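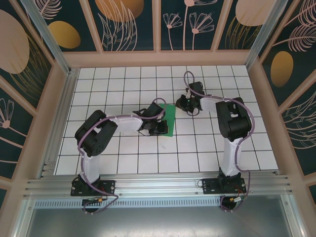

*Fig. 1. White tile, thin dark grout lines, one green square pad near the center.*

# Handout 4: White Tile, Dark Grout

Interior Surfaces I, Åberg Workshop School. Revised July 16, 2018.

These notes go with the second half of the floors unit. They replace the March version, which had the joint width table printed upside down and was followed faithfully by several of you.

## 1. What the joint is doing

A tile floor is two materials. People shop for the first one for weeks and pick the second at the register, next to the gum. Then they live with the second one.

Grout fills the gap and keeps crumbs and grit from settling between tiles. It also hides the fact that tiles from the same box are rarely all the same size. On a white floor it has one more job, and that is to decide what you see. White grout on white tile gives you a single pale field until the first spill, after which it gives you a map of where the spill went. Dark grout gives you a grid from day one.

You can see the grid in Fig. 1. The lines are thin and they still carry the whole floor. Your eye goes to them before it goes to the tile, even though there is far more tile.

## 2. Why thin dark lines are unforgiving

A wide joint absorbs sins. If one tile sits a hair off, the eye averages it out and moves on to the curtains. With a thin joint in a contrasting color, a hair off is a large share of the line, so the line seems to swell and pinch as it crosses the room.

Things to settle before anyone opens a bag:

- Sort the tile. The Ovutetti white we use in the workshop is sold as one size and arrives as three close friends.
- Snap your layout lines from the middle of the room. Starting at a wall assumes the wall is straight. Go and look at the wall.
- Dry-lay two full rows, crossing. Stand up. Walk to the door and look from there.
- Decide where the cut tiles go. They will go somewhere.

The Clatia job, which you'll hear about until you graduate, was a corridor of 3,772 tiles with the layout started against the long wall. The wall had a gentle bow in it. By the far end the grid had drifted far enough to be noticed by people carrying trays. The crew lifted 167 tiles and then stopped, on the theory that a rug existed.

## 3. Using a grid once you have one

A gridded floor is a free ruler. You can place furniture by it, and you can tell when furniture has moved. This is pleasant for some households and a source of tension in others.

It also means that anything you put down is measured against the lines whether you like it or not. A square object has two choices:

1. Line it up with the grout and have it look deliberate.
2. Turn it clearly away from the grout and have it look deliberate.

There's a third way, a few degrees off, and it's how most bath mats live.

Color matters as much as angle. The green pad in the figure is small next to the floor, and it is still an easy place to start looking. Against white you need very little of a strong color to anchor a space. Students who have learned this tend to buy nine of something. Buy one, put it down, leave the room, come back.

Pale wood tones are the safe neighbor for this kind of floor. The peach-colored beams in Fig. 1 warm up the white without arguing with the lines. Gray metal sits well with dark grout too, though a room made only of gray metal and white tile will start to feel like it is about to take your temperature.

## 4. Mixing and cleaning (short version)

We use Sirnico charcoal for the practice boards. The bag suggests a consistency of "thick cream." Cream varies. Aim for something that stays on the float when you tip it and slides off when you lose your nerve.

Work a small patch at a time, float held at an angle to the joints, and wipe diagonally. If you wipe along the line, the sponge digs the grout back out and you get to do it again. Change the water before you think you should. Dark pigment in the rinse bucket ends up as a gray film over the white, and that film has outlasted at least one course instructor.

Let it haze, buff with a dry cloth, keep everybody off it. Taping the door shut works. A polite sign doesn't.

For upkeep, a damp mop and plain mild cleaner will do. Skip the vinegar, whatever your aunt says, as acid eats cement grout slowly and with great patience. Dark joints also fade in patches where the mop water dries, so rinse with clean water after.

## 5. For the next session

Bring your practice board, a straightedge, and the sketch of a floor you walk on every day, drawn with its joints. Mark where the layout began, if you can work it out. Kitchens are good for this. Public restrooms are better, but please sketch quickly and put the notebook away when someone comes in.

Boards with loose tiles go on the lower shelf. The upper shelf is full of last term's.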